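Print this page
E-mail this page

Workshop tips: looking after a pair of hand-held grippers

These notes cover the two-gripper table, the kind where a person holds one gripper in each hand and works over a board. Most of the trouble we see comes from cables and marker plates. Firouzeh Yazdani wrote the first version and Jocelyn Campbell has added to it.

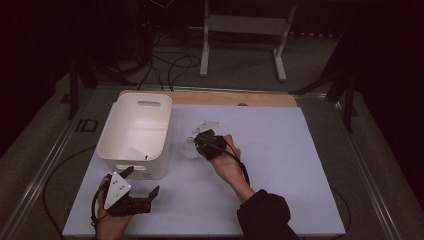
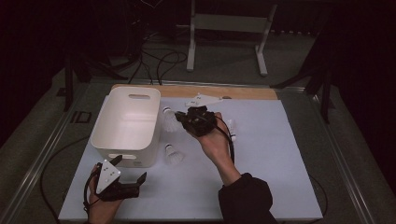 Two grippers in use over the board, with the white bin on the left.

Before you start. Lay both grippers down and open and close each one 12 times by hand. The fingers should move evenly and meet along their full length. If one side drags, clean it before you do anything else.

Fingers. Wipe them with a dry lint-free cloth. For grease, use a little rubbing alcohol on the cloth and let it dry. Do not spray anything into the body. Thin plastic and feathers both pick up dirt from the fingers, and a greasy pair will drop a plastic cup long before it drops a shuttlecock.

Marker plates. The dots have to stay clean and flat to the plate. Dust them with a soft brush. Alcohol lifts the black on some printed plates, so test a corner on the back. If a plate rocks when you push it with a fingertip, take it off, clear out the old adhesive and seat it again. Tighten plate screws by hand only. Syafiqah Simanjuntak keeps spares in the Kaklow drawer, sorted left and right.

Cables. Leave a loose loop at the wrist, big enough that you can turn your hand palm up with no pull on the plug. Run the rest off the side of the board. Check the first 13 inches from the gripper for kinks or cracks in the jacket, and swap the cable if you find any. Electrical tape is not a repair.

Board and table. Wipe the board with a damp cloth and dry it. Check that it hasn't crept on the table and that the bin is back in its usual spot. The frame bolts loosen slowly; go over them every 50 hours of use. Farah Osman marks each one with a line of paint pen so a turned bolt shows up right away.

Full service. At 1,000 hours, open the gripper body, brush out the dust and put one small drop of Madis light oil on each pivot. Wipe off what runs. Replace the finger pads as a pair, even if only one looks worn.

Write the hours in the log when you unplug. Spare cables are ordered through Kwok, and they were slow in December, so keep two on the shelf.

Print this page
E-mail this page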